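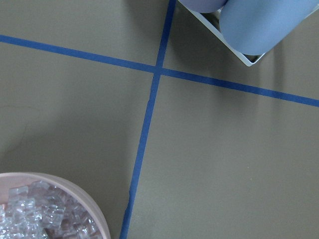 Sheet Maps Should Keep Their Grid North

A municipal mapping office has two honest ways to draw a grid. It can align the lines with the projection, so that every sheet in the country matches its neighbors, or it can align them with the streets, so that the people who use the sheet find it easy to read. Dalbridge is about to move from the first to the second. I think the change is a mistake, and I think the case for it rests on a poor reading of how errors get into field records.

The proposal is short. Utility sheets for the old town would be rotated 10 degrees so that the main streets run parallel to the sheet edge. Sheet numbers would restart at the river. The reason given is that crews waste time turning the paper, and that plan references would be easier to call in by phone if "up the sheet" and "up the street" meant the same thing.

I accept that crews turn the paper. I did it myself for five years on the Plendska water renewal, where the trunk main crosses the grid at an awkward slant and no orientation of the sheet is comfortable. Turning the paper takes a second. The cost is visible, so it gets reported.
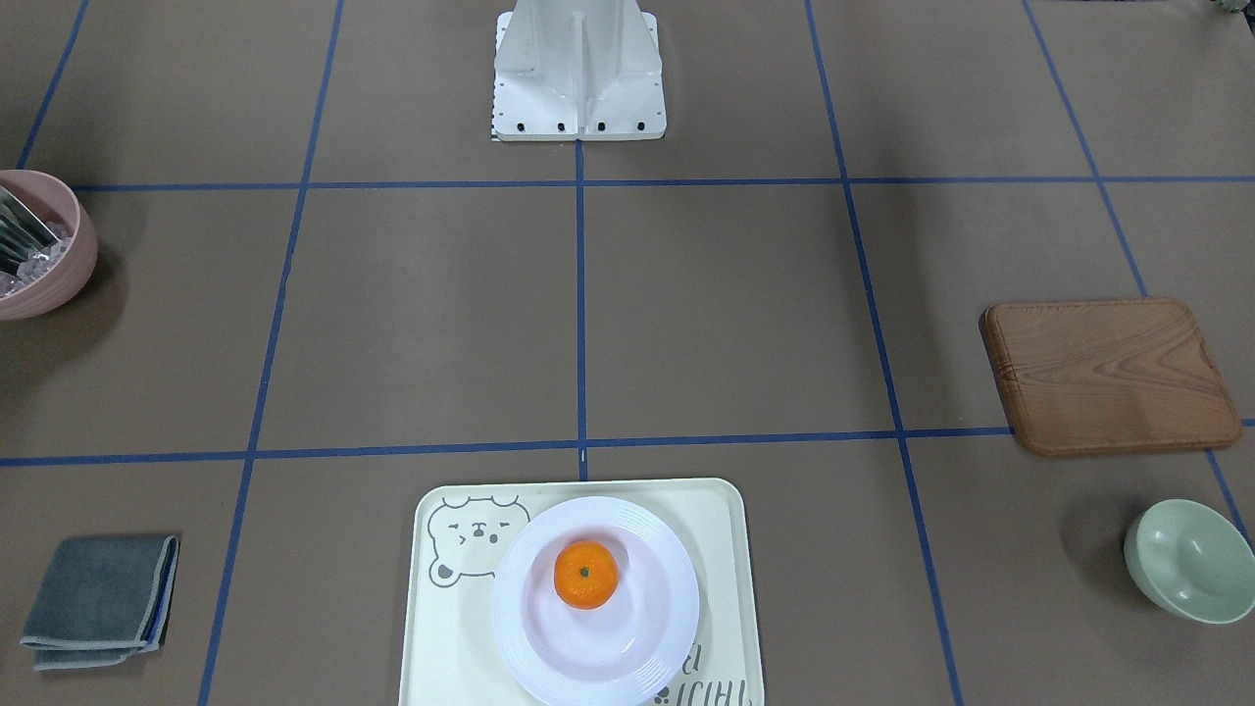
The cost of a local grid is hidden until two data sets meet. A valve surveyed on the local grid has to be transformed before it can be compared with a gas record, a flood model or a property line. The transformation itself is trivial: a rotation, a shift and sometimes a scale factor. The trouble is in knowing whether it has been applied. A coordinate pair does not say. When Dusel went back to the national grid, its records office checked 171 valve positions that had been through the local system. In 5 of them the rotation had been applied twice. Those valves plotted in plausible places, under a sidewalk or a verge, and no automatic check would have flagged them.

Osaze Onuoha, who ran that check, made a point in his write-up that I have not seen answered. A gross error is cheap because someone notices it before digging. A small error costs the price of the hole, and a rotation produces small errors near its origin and large ones far away. In other words, a double rotation does its worst damage in the dense middle of town, where the origin is normally placed.

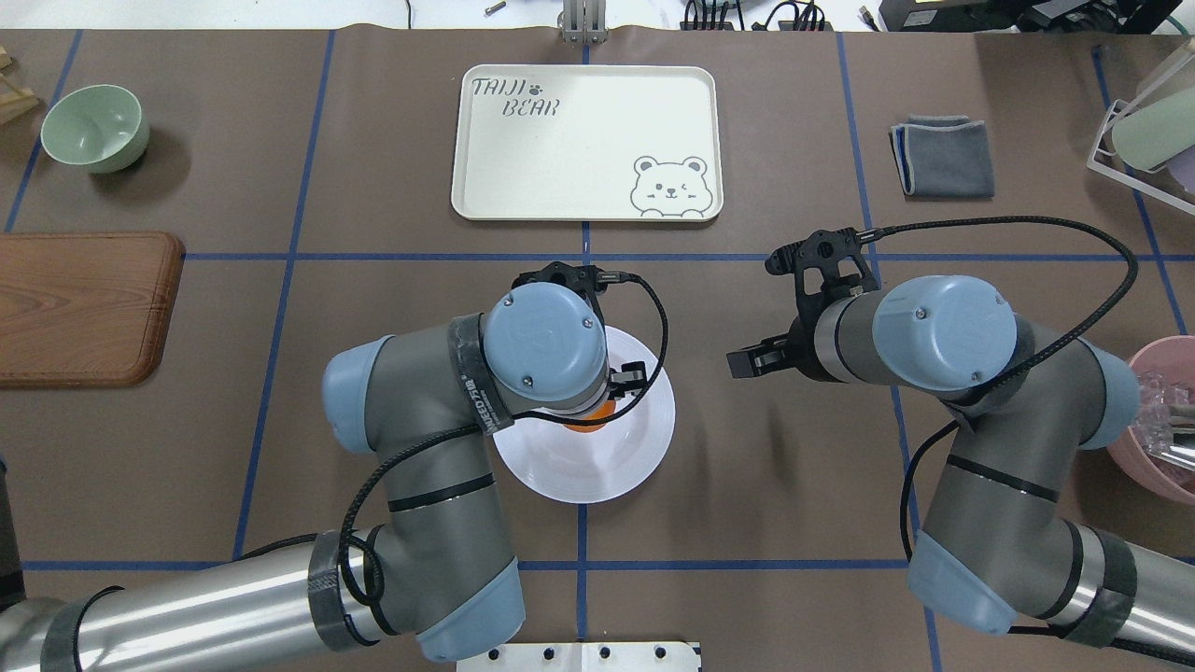

The usual reply is that modern software carries the reference system along with the data. It does, inside the software. Field records leave the software constantly. They are read over the phone, typed into a permit form, or copied onto a sketch and scanned in January with the rest of the backlog. At each of these steps the metadata is dropped and the numbers survive.

Albane Aubert has argued for a compromise: keep the coordinates on the national grid and rotate only the printed view. I have less objection to this. The printed sheet would then show grid ticks at a slant along the margin, which looks untidy but tells the reader something true. My one condition would be full-length grid lines at 100 meter spacing - ticks alone are too easy to ignore when scaling a distance with a ruler.

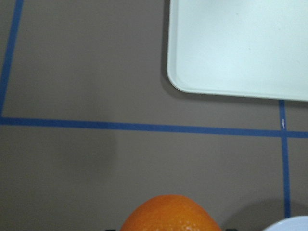
There is also the matter of sheet numbering. Under the present system the number is derived from the southwest corner, so a clerk with two sheet numbers can work out how far apart the sheets are. A sequence that starts at the river has no such property. It is a list, and it will need an index sheet, and the index sheet will need to be kept current each time the town boundary moves.

Dalbridge should leave the grid alone, print a rotated view for crews who ask for one, and mark that view clearly as a view. The Yusuf plotting tables the office already owns will handle the rotation at print time, and the stored coordinates need not be touched.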